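Wultine closes its last toy shop: a visit on the final trading day
The Sonent branch opened at nine on 22nd June, with 295 lines left on sale.

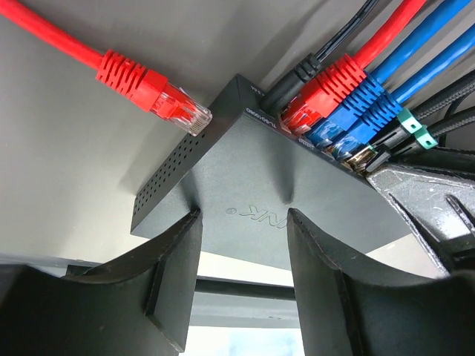
By the Retail Correspondent, Aliyu Review
Customers were received courteously throughout — many had shopped there as children.
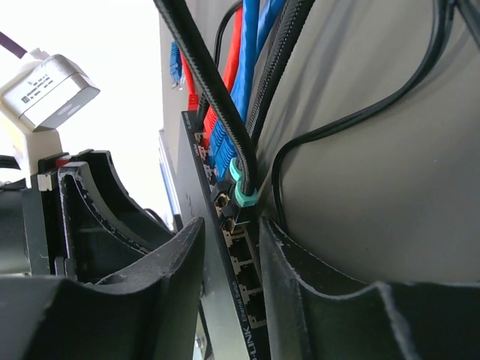

Staff had served 800 visitors by noon. 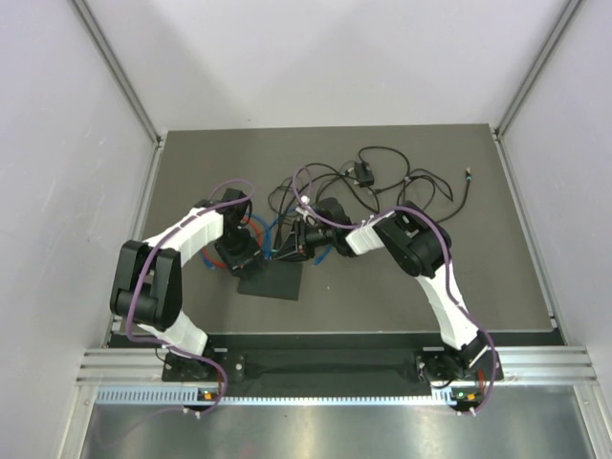
Unsold stock passes to Vumeo in January.

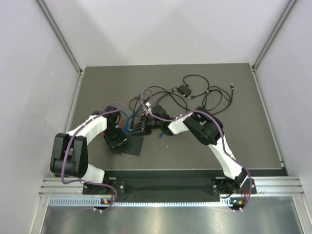
Two robot arms at a grey tabletop.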